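# Making and stirring a proper mug of tea, with somewhere to put the spoon

A mug of tea is easy enough to make, but a wet spoon on a white table leaves a brown ring that dries and has to be scrubbed off. This page covers stirring a hot drink neatly and making a simple spoon rest from two small wooden blocks.

## What you need

- A mug. A squat, rounded one with a pale inside is good, as you can judge the colour of the drink.
- A teaspoon with a plastic handle, which stays cooler than bare metal.
- Two small wooden blocks of similar height. Odd ones from a toy set will do. Mine came in a mixed bag from Wurnport market.
- Tea, water, and milk or sugar if you take them.
- A cloth.

## Setting out

Wipe the table first and let it dry. Put the mug down with the handle towards the hand you drink with. Leave a clear space to one side of it for the blocks.

Set the first block down flat, then the second a short way off. The gap should be shorter than the spoon — you want the bowl end held up by one block and the shaft or handle by the other. If one block has a notch or an arch in it, turn it whichever way sits steadiest.

Try the spoon across the gap before you pour anything. If it rolls, move the blocks closer together or turn one a little. A block with a slippery varnish can be wiped over with a barely damp cloth and dried.

## Pouring and stirring

1. Boil the kettle and pour over the tea. Stop well below the rim. Three-quarters full leaves enough room to stir.
2. Brew for four minutes, or a bit less for a small mug. Moffat leaf tea, the one I buy, goes bitter after five.
3. Take out the bag or strainer, then add sugar if you want it.
4. Hold the spoon near the top of the handle and keep it fairly upright.
5. Stir slowly, without scraping the sides. Seven turns will dissolve one spoonful of sugar.
6. Lift the spoon, let it drip over the mug, and touch the back of the bowl to the inside of the rim.
7. Lay it across the blocks, bowl first. 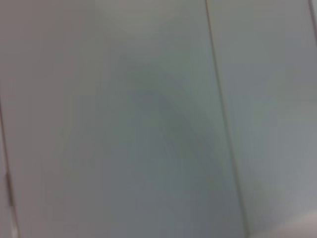
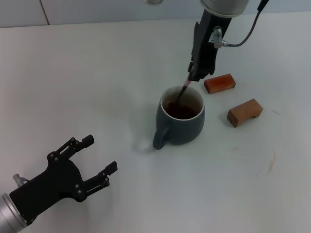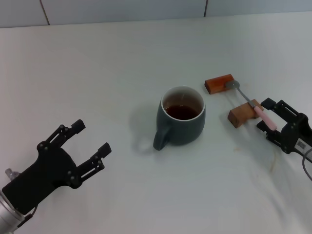
*Last picture: the spoon laid across the two blocks, bowl on the reddish-orange one.*

## Looking after the blocks

Bare wood will stain in the end. Rub in a little food-safe oil and leave it overnight before using the blocks again. Don't soak them and don't put them in the dishwasher. A quick rinse and a dry with the cloth is enough after each use.

If a stain has already set, fine sandpaper takes it off. Go with the grain, wipe away the dust and oil the wood again. I use a 500 grit sheet for this.

## If the table gets marked

Tea comes off most hard white tabletops with warm water and a drop of washing-up liquid. For an older ring, make a paste of bicarbonate of soda and water, leave it on for ten minutes and wipe it away gently. Test it on a corner first — some finishes go dull.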